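Orkeo Bread Knife, Serrated
Item 878 — in stock

We had been looking for a good everyday bread knife for far longer than I care to admit, and I'm so pleased that this is the one we settled on. It comes from Calvo, a small family workshop we have dealt with for 11 years now, and it has the same unfussy feel as everything else they send us. The blade is long enough for a big round country loaf, the teeth are wide and gently scalloped, and it goes through a hard crust without squashing the soft part underneath (my old one used to turn a fresh loaf into a sort of cushion).

The handle is oiled beech, a little fuller at the back so that it sits nicely in the palm. Bożena Duda in our shop has quite small hands and I have enormous ones, and we both reach for it — we've had words over it at lunchtime, in fact!

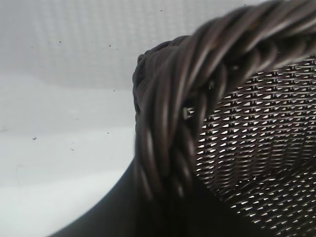
Dark brown wicker basket with a braided rim

Details
Blade: stainless steel, serrated
Handle: beech, oiled
Weight: 143 g
Made by: Calvo
Guarantee: 2 years

Looking after it
Please wash it by hand in warm soapy water and dry it straight away. A drop of plain kitchen oil rubbed into the handle every so often will keep the wood from looking thirsty. Store it in a block or in the card sleeve it arrives in, and keep it off glass boards and stone worktops, which are very unkind to any knife.

It's lovely on tomatoes too, and on sponge cakes if you like to split them into layers. I wouldn't use it for meat or anything frozen — have a look at the Warent range for that. 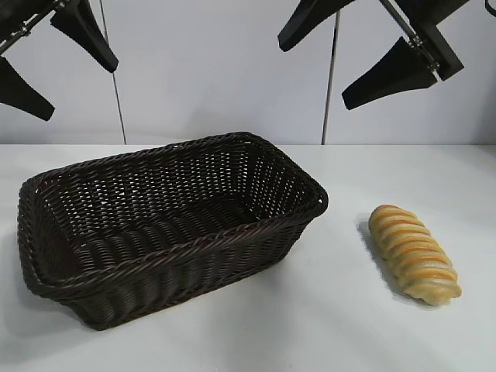
Can I sharpen it at home?
An ordinary pull-through sharpener will spoil the teeth, so please don't use one. Post it back to us in September or March and Teodor Sobczak will do it on the proper wheel, free of charge for as long as the guarantee lasts.

Delivery and returns
Orders go out in a stiff card box with the blade covered. If it doesn't suit you, send it back unused in its sleeve and we'll happily swap it or refund you. Knives can only be sold to people aged 18 or over, and the courier will ask for proof of age at the door.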